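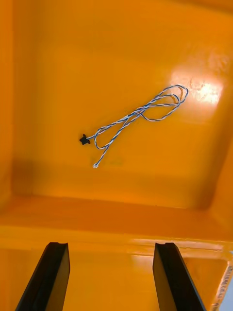

Hello Xuân and everyone,

On Friday, September 8, 2023, Xuân Võ wrote:
> Has anyone got a spare twisted lead, blue and white, for the
> Fumness? Mine has gone at the plug end and I'd rather not
> buy a pack of 15 to get one.

I think I may have just the thing, sitting in my orange bin as I type. It's the blue and white pair with a little black connector on one end, and the other end has only a small silvery tip, so you'd want to check that suits you before I go hunting for an envelope! It has looped over itself a bit, as they do, but I'll gladly tease it out. Would 18 inches be enough for you? I haven't put a ruler to it yet. Nothing to pay, of course, and do say hello to Kha from me.

All the best,
Hauwa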